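Kitchen Tips I've Stopped Believing (and a Few I Kept)

Every spring the same cleaning advice goes around again, and every spring I try some of it on my own counters, which are old and have been through a lot. Most of it does very little.

Start with vinegar. People put it on everything. On a glass oven door it does fine. On marble or limestone it eats the polish and leaves a dull spot you can feel with a fingertip. I did this once with a half-strength mix that a label assured me was "gentle on all surfaces." The label was from a company called Fudlow, and their customer service sent me a coupon.

Baking soda and vinegar together is worse advice, only because it looks so busy. The fizz is the two of them canceling each other out. What's left is slightly salty water. If the drain is slow, take the trap off and look in it. Put a bucket under it first. 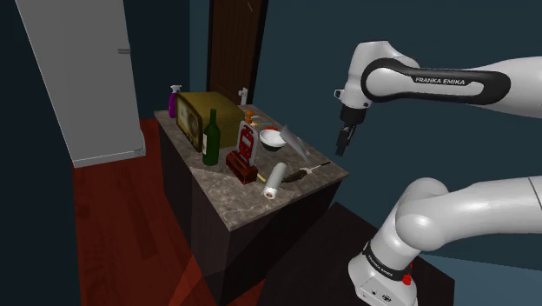
Stone sealer is where the real money gets wasted. Before buying any, put a spoonful of water on the counter and leave it for 15 minutes. If the stone goes dark underneath, it's drinking and could use a coat. If it doesn't, keep your wallet shut. A marble counter on an island like this one gets worked on from every side, so test it in more than one spot, especially where people set down glasses. Viltura sells a sealer that claims to last 50 months. Mine was taking on water again by July, and I don't cook that much. The cheap can from the hardware store held up just as long -- maybe longer, though I wasn't keeping notes.

Sealer won't stop etching, either. Lemon juice marks sealed marble the same as it marks bare marble. Use a board.

Things I still do:

Wipe stone with warm water and a drop of plain dish soap, then dry it with a towel. Skipping the towel gives you hard water rings.

For an oil stain, mix baking soda and water to a thick paste, spread it on, tape plastic wrap over it and leave it overnight. It may take 4 rounds. One of mine never came out and now has a fruit bowl on it.

Oil a cutting board with food-grade mineral oil. The Yimer "board butter" is mineral oil with some beeswax in it at a price I won't repeat. Olive oil goes rancid, whatever your aunt told you.

Wash sponges or throw them out. Microwaving them is popular, but a dry one can catch fire, and I'd sooner spend the 59 cents.

I have not tried the Skisimier steam wand that people keep asking me about. Steam on a sealed counter sounds like a bad idea to me -- if you own one, check what the stone supplier says before you aim it at anything.

Posted 2020-04-16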